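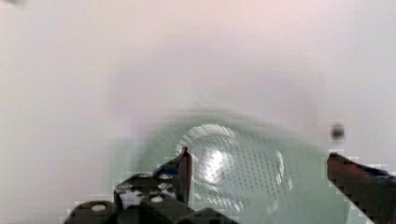 # Govine Puts Its Play Kitchen Set on Sale in October, and Makes Few Promises

**RERNORHOLM** – Toy makers like to say that a play kitchen teaches cooking, math and good manners. Govine will not be saying so about its new tabletop set, which reaches stores in October in a first run of 2734 boxes.

"I have read the claims on other people's boxes and I don't believe most of them," said Saoirse Mac Giolla, who runs the toy line. "It's a plush banana. Children peel it, and then they want you to eat it."

The set mixes soft food with see-through plastic dishes in pale colors. Govine tried it with about 200 families in Erkham before settling on the final pieces. Whether the dishes survive a year of real use is a question the company says it can't answer yet.

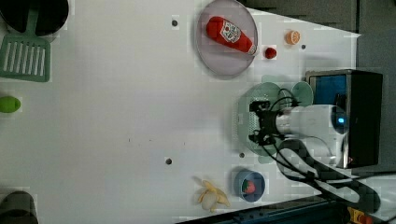 **PLAY FOOD & TABLEWARE**

The plush ketchup bottle fits across the lavender plate, with an orange slice for the side. The strawberry sits in the small blue bowl. The banana has yellow flaps that open around a pale center.

Govine suggests the set for ages 4 and up. Retailer Bhatt will carry it first, and stores can ask for a sample box through the Govine trade desk in Rernorholm. Allow five working days for a reply.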